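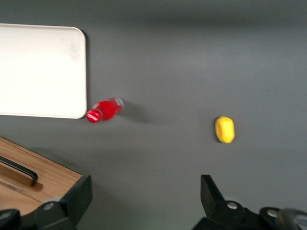 The fault came up at Althorpe a little after 2 in the morning. The left finger was closing late, and the cell had stopped itself as it was meant to.

She drove over from Wurlow with the small tool roll and a flask. The night man let her in and went back to his radio. She put the arm in service mode, hung her tag on the switch and knelt to look at the gripper.

One screw on the left bracket turned under her key before she had put any weight on it. She took it out, wiped the thread, added a drop of locking compound and ran it home. Then she did the others, although they were tight.
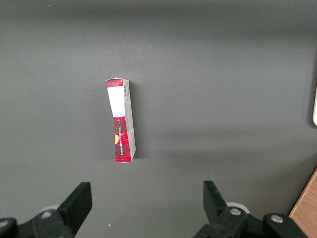 The Traltora manual asked for 100 open and close cycles after any work on the fingers. She set them going and sat on an upturned crate. At 22 the left finger hung back again. She stopped it, found grit in the joint, brushed it clean and started from nothing.

Her father had mended looms at Rungrueang, and he used to listen with his eyes shut. She tried it. Click, and click, both sides together.

When the count ran out she wrote "screw, grit, 13 minutes' test" in the book, took her tag off the switch and went to find the night man. He had made her tea.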